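Open House at the Old Mill, Sarnberg

We nearly missed the turn for the Grendeck building, and I'm so glad we didn't give up, because it was one of the best afternoons I've had in ages! The old paper mill at Sarnberg opens its doors once a year, and So-yul Ra had been telling me to go since last July.

You start in the vat room on the ground floor. It smells like wet cardboard and hot laundry, and I mean that in the nicest way. A woman in rubber boots pulled sheet after sheet out of the pulp while she chatted with the kids in the front row – never once looking down at her hands. Each felt stack goes under the press with 109 sheets in it, and when the big screw comes down the water runs out across the floor toward your shoes. Stand back a little.

Upstairs is the drying loft, with 1,296 wooden pegs and shutters on both sides that are still worked by rope. We spent almost 200 minutes in the building and I could have spent half of them up there.
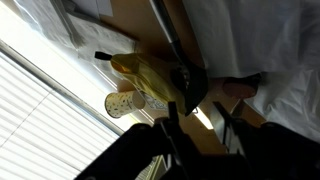
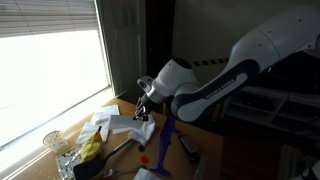
A bright spot by the window
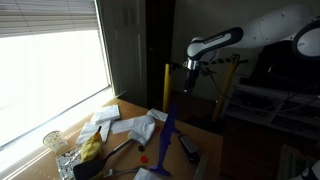 Yoon-hee Jeon gave the talk on light and paper, and it was the part I'd gone for. She has been repairing ledgers from the Ansari collection for eight years, and she passed one around (yes, we were allowed to touch it!) so we could feel how brittle the outer pages had become while the middle ones stayed soft. Her advice for anybody with old letters at home was simple: keep them in a box, in a closet, away from the glass. Daylight as strong as what comes through that big window with the blinds partly down will fade iron ink faster than you'd think. She also likes cotton blotters better than anything sold in a kit, and she cuts her own.

The shop is tiny and takes cash only. I bought a pad of Cinidano, a creamy sheet with a rough edge, and So-yul has already claimed half of it. Parking is free behind the mill, but the gate is narrow, so go slowly if you have a van.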